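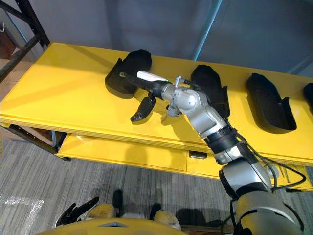

Black trays on a yellow table.

Home | Newsletter | Recipes | Archive | About

Mar 10, 2025

Hello again, and thank you for all the messages about the rye bread last time! I've been baking from the same sourdough starter since February and I'm a bit obsessed, so you're getting another bread letter, sorry to those of you who came for soup.

My starter is called Nair (long story, it was on the lid of the jar) and for weeks it just sat there in my cold kitchen looking gray and sulky. I was ready to tip it out. Then I had coffee with Britta Hellwig, who runs the Saturday-morning kind of bakery in Drorthorpe where you have to get there early or go home with a plain roll, and she asked me what I was feeding it. White flour, I said, a spoonful whenever I remembered. She made a face.

So now I do it her way. Every evening I keep back 20 grams of the old starter and stir in equal weights of whole rye and water, lukewarm, and put it on top of the fridge. It took 3 days before I saw proper bubbles, and by the end of the week it was pushing the lid up. I got so excited I baked two loaves in one night - and then gave one to my neighbor at eleven o'clock, in my slippers.

The loaf I keep making uses 200 grams of starter, a big pinch of caraway and a long, lazy rise. You can leave the dough in the fridge for up to 20 hours. Mine has come out a little sour at the far end of that, and I like it. 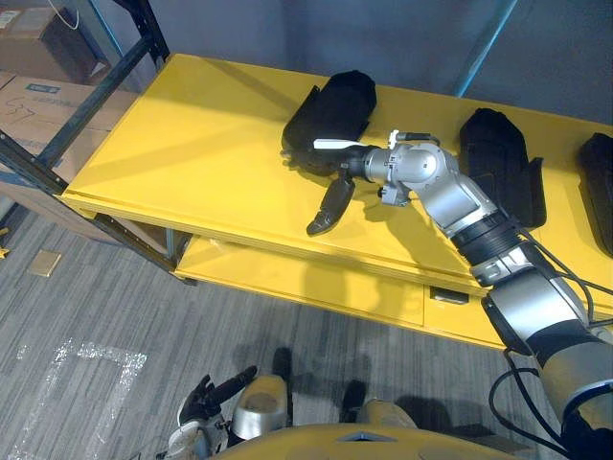

Can I use a starter straight from the fridge?
You can, but the bread will be slow and a bit flat. Feed it the night before, leave it out on the counter, and bake once it has doubled.

One more thing - the Pesell mill shop is selling its coarse rye in small bags again. I bought far too much. Next time I'll write up the seeded crackers I make with the leftover starter, if I can stop eating them long enough to weigh anything.

337 likes | 20 comments | Share

Get the next letter in your inbox. Unsubscribe whenever you like.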